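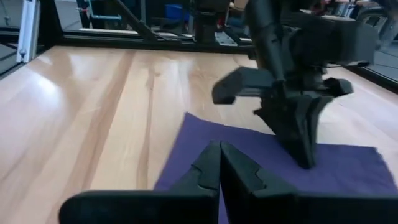 작업 기록: 양팔 셀 그리퍼 손가락 및 손목 카메라 비교
작성일: 2026년 5월 19일
작성: 조작 실험실 평면 소재 담당
검토: Evelien Verstraete
관련 과제: Tododness (천 소재 집기 및 펼치기)

1. 목적

지난 기록에서 보류한 손가락 형상 선정을 마무리하고자 하였다. 비교 대상은 현행 출력품(이하 현행형)과 Foltthorpe 설계안에 따라 출력한 얇은 끝단형(이하 F형)이다. 아울러 손목 카메라 설정 변경이 집기 지점 판정에 미치는 영향, Sindell 제어기의 접촉 정지 조건이 천 위에서도 쓸 만한지를 함께 확인하였다. Verhoeven 제어기와의 비교는 원래 같은 날 계획되어 있었으나 통신 설정 문제로 일부만 진행하였다. 경위는 5항에 적는다.

2. 조건

작업면은 셀의 나무 상판을 그대로 사용하였다. 시료는 보라색 천 한 장이며, 상판 오른쪽에 두고 시작하였다. 천은 매 회 손으로 다시 펴되 잔주름은 남겨 두었다. 완전히 편 상태에서만 잘 되는 설정은 이 과제에서 의미가 없다고 판단하였다.

조명은 천장등만 사용하였다. 상판의 광택 때문에 왼쪽에 흰 반사가 생기며, 이 점은 4항의 카메라 결과와 관계가 있다. 차광막은 설치하지 않았다.

팔은 두 대 모두 검은색 출력 손가락을 장착하고 시작하였다. 동작 순서는 다음과 같다.
한쪽 팔이 천 위로 내려와 손가락 끝으로 누른다.
접촉 판정 후 손가락을 닫으며 천을 모은다.
잡힌 것으로 판정되면 위로 들어 올리고 정지한다.
반대쪽 팔은 대기 위치에서 손목 카메라로 천 가장자리를 추적한다.

대기 쪽 팔을 움직이지 않은 것은 의도한 조건이다. 두 팔을 동시에 움직이면 손목 영상의 변화가 천 때문인지 카메라 이동 때문인지 나중에 가릴 수 없다.

3. 손가락 형상 비교

현행형으로 32회, F형으로 32회를 수행하였다. 시작 위치는 미리 정한 목록을 두 형상에 동일하게 적용하였고, 순서도 바꾸지 않았다. 판정 기준은 들어 올린 뒤 천이 손가락 사이에 남아 있는지 여부 하나로 하였다. 한 겹만 잡혔는지, 두 겹 이상 접혀 잡혔는지는 별도 항목으로 남겼으며 성공 여부에는 반영하지 않았다.

현행형의 실패는 11회였다. 대부분 손가락이 닫히는 도중 천이 밀려나는 형태였고, 주름이 없는 부분을 눌렀을 때 몰려 있다. 누르는 깊이가 충분한 경우에는 천이 모이면서 안정적으로 잡혔다. 반대로 깊이가 부족하면 손가락 끝이 천 표면을 스치고 지나갔다. 육안으로는 두 경우의 차이가 거의 보이지 않으므로 반드시 로그를 함께 보아야 한다.

F형은 실패 횟수 자체는 적었으나 그대로 채택하기는 어렵다. 끝단이 얇아 천 밑으로 파고드는 동작이 잘 되는 대신, 상판에 닿을 때 휘는 양이 크고 다시 펴지는 데 시간이 걸린다. 후반부 시도에서는 좌우 손가락 끝이 눈에 띄게 어긋났다. 분리하여 확인한 결과 왼쪽 손가락 뿌리 부분에 흰 선이 생겨 있었다. 균열인지 층간 박리인지는 현 시점에서 판단하지 않는다. 해당 부품은 봉투에 넣어 시료함에 보관하였고, 재사용을 금한다.

겹침 항목은 F형이 나았다. 현행형은 잡기에 성공해도 천이 여러 겹으로 말려 들어가는 일이 많았고, 그 상태에서는 다음 단계인 펼치기로 넘길 수 없다. 따라서 성공 횟수만 놓고 형상을 정하는 것은 적절하지 않다. 다음 회차부터는 겹침 여부를 주 판정 기준에 포함하기로 Verstraete 연구원과 합의하였다.

참고 사항으로, 두 형상 모두 손가락 안쪽 면의 출력 결이 천에 걸리는 현상이 있었다. 사포 처리를 한 예비품은 걸림이 없는 대신 미끄러졌다. 표면 처리는 별도 주제로 분리한다.

4. 손목 카메라

노출을 자동과 고정으로 나누어 비교하였다. 자동 노출에서는 그리퍼가 상판 왼쪽의 반사 영역을 향할 때 화면 전체가 어두워지고, 보라색 천과 검은 손가락의 경계가 흐려졌다. 가장자리 추적이 끊긴 구간은 거의 모두 이 조건에 해당한다. 고정 노출에서는 반사 영역이 하얗게 날아가지만 천 쪽 추적은 유지되었다. 이 과제에서 필요한 정보는 천 쪽에 있으므로 고정 노출을 기본값으로 한다.

움직이는 상대 팔에는 번짐이 남는다. 셔터 시간을 더 줄이면 번짐은 감소하지만 천의 잔주름이 잡음에 묻힌다. 현재 값에서 타협하였고, 설정 파일에는 변경 전 값도 주석으로 남겨 두었다.

시야 하단은 자기 손가락이 상당 부분을 차지한다. 손가락 두 개가 맞닿은 곳 아래로 보이는 좁은 영역의 천까지 추적 대상에 포함되면서 가장자리 위치가 한 번씩 튀었다. 손가락 영역에 고정 마스크를 씌워 해결하였으나, F형은 윤곽이 달라 마스크를 따로 만들어야 한다. 형상을 바꿀 때마다 마스크를 교체하는 절차를 작업 점검표에 추가하였다.

카메라 위치를 위로 올리는 안도 논의하였다. 손가락이 가리는 면적은 줄겠지만 브래킷이 길어지면 두 팔이 가까워질 때 간섭이 생긴다. 이번에는 시험하지 않았다.

5. 제어기

Sindell 제어기는 주기 1000 Hz, Verhoeven 제어기는 100 Hz로 설정하였다. 주기가 다르므로 두 결과를 직접 비교한 표는 만들지 않는다.

Sindell 제어기의 접촉 정지 조건은 단단한 상판에서는 문제없이 동작하였다. 천 위에서는 접촉 초기의 힘 변화가 완만하여 기본 문턱값으로는 정지가 늦었고, 천이 손가락 끝에 눌린 뒤에도 하강이 조금 더 이어졌다. 문턱값을 낮추자 정지는 빨라졌으나 이동 중의 진동을 접촉으로 오인하는 사례가 생겼다. 최종적으로 하강 속도를 낮추고 문턱값은 중간 값으로 두었다. 회당 소요 시간이 늘어나는 점은 현 단계에서 수용 가능하다.

Verhoeven 제어기는 오전 중 연결이 두 차례 끊겼다. 첫 번째는 케이블 체결 불량이었고, 다시 체결한 뒤 정상으로 돌아왔다. 두 번째는 원인을 찾지 못하였다. 로그상으로는 명령이 정상 송신된 뒤 응답만 없었다. 재시작 이후 예비 동작은 모두 통과하였으나, 원인이 확인되지 않은 상태에서 두 팔이 가까이 있는 작업을 계속하는 것은 부적절하다고 보고 한쪽 팔만으로 하강 동작까지만 확인하였다. 집기 동작은 수행하지 않았으므로 3항의 결과는 전부 Sindell 제어기에 의한 것이다. 인용 시 유의할 것.

6. 판단

손가락은 당분간 현행형을 유지한다. F형은 뿌리 두께를 늘린 수정본을 출력한 뒤 동일 목록으로 다시 시험한다. 끝단 형상은 손대지 않는다. 겹침 결과가 좋았던 원인이 끝단에 있을 가능성이 높고, 두 곳을 한꺼번에 바꾸면 확인할 방법이 없어진다.

카메라는 고정 노출과 손가락 마스크를 기본 구성으로 등록하였다. 이전 구성으로 얻은 추적 자료는 삭제하지 말고 별도 폴더에 둔다.

7. 후속 작업

F형 수정본 출력 및 치수 확인. 출력 방향을 이전과 같게 할 것.
Verhoeven 제어기 무응답 현상 재현 시험. 팔을 분리한 상태에서 먼저 실시.
접촉 문턱값을 하강 속도별로 정리한 표 작성.
다른 색 천으로 가장자리 추적 확인. 어두운 색 천은 손가락과의 구분이 어려울 것으로 예상되므로 우선 포함.
6월 정기 점검 전까지 왼쪽 팔 손목 나사 조임 상태 재확인.

8. 비고

시험 종료 후 두 팔 모두 대기 자세로 복귀시키고 전원을 차단하였다. 로그와 손목 영상은 Tododness 과제 폴더에 저장하였으며, 현행형 첫 시도는 녹화가 늦게 시작되어 하강 구간이 빠져 있다. 횟수에는 포함하였다.

검토 의견(Verstraete): 겹침 판정을 한 사람이 영상만 보고 내린 점이 걸린다. 다음에는 두 사람이 따로 판정한 뒤 대조할 것. F형 파손품은 수정본 출력 전에 단면을 먼저 확인하기 바람.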